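About Us

Kirkden Automation started in a rented garage in Wadthorpe, and we've been happily teaching robot arms to handle small, everyday things ever since. There are 36 of us now, and we do love company!

Every December we open the workshop for a Wednesday evening. Liên Lús runs the demonstrations -- she'll stay as long as you have questions -- and last year we welcomed 319 neighbors, students and customers, some from as far off as Duvham.
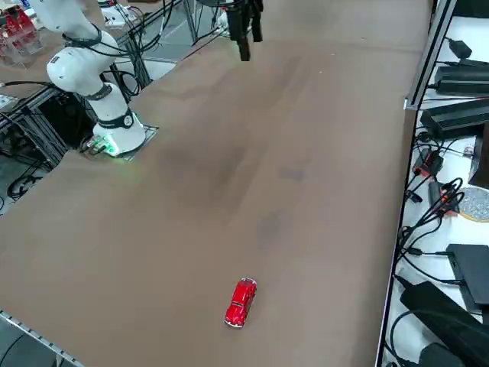 Doors open at 6 p.m., children are very welcome, and there's coffee and cake in the front office until 9.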